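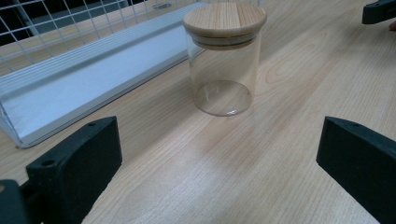 Section 4. Practice task: jar and wire rack

The Rurley hand-held gripper kit is sold with the promise that anyone can record useful grasps in one afternoon. Nodbridge makes that claim on the box. We tested the kit for this guide and would not plan around it. Budget longer, and do the steps in order.

Before you begin

You need a clear bench, one light jar with a lid, and one wire rack or basket. The Quick Start card suggests glass. Use plastic for your first tries if you have it.

1. Attach both fingers to the mounts and tighten the screws by hand. Stop when they feel snug.

2. Squeeze the trigger all the way and let go. The fingers should open fully again. If one lags, go back to Section 2.

3. Switch on the camera and wait for the steady light. The card says this is instant. Ours was not.

4. Check the live view. Both fingertips must show in the lower corners with the table visible between them.

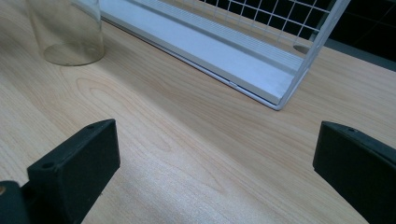
5. Start with the fingers wide open and well back from the objects. Hold still for two seconds, then move in. The software uses this pause to find the start of the take, and it will join two takes into one if you rush.

Note: The brochure says shiny tabletops are "no problem." Thandeka Ntuli ran 224 takes on a glossy bench for us and the tracker dropped two of them. That is a fair result, but it is still a problem if you lose the take you needed. Dim any lamp that glares into the lens.

6. Approach the rack along its long side. Close on a solid edge, never on the open grid. Thin wires can slip into the screw holes in the fingers and catch.
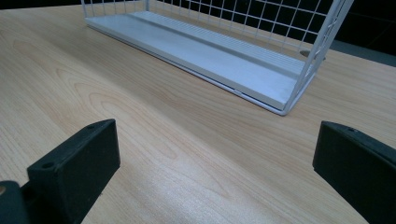
Figure 4-3. Wire basket on its side, fingers open in front of it.

7. Lift slowly, set the rack down, and open the fingers all the way before you back off.

8. Repeat with the jar. Grip the body. Do not lift it by the lid, whatever the promo video shows.

CAUTION: The grip force setting resets to High when the battery is changed. Set it to Low before you touch glass.

9. Save the take and play it back once before you record another. The "Good" badge only means the file was saved — it says nothing about the grasp.

If playback stutters, see error 315 in Section 7.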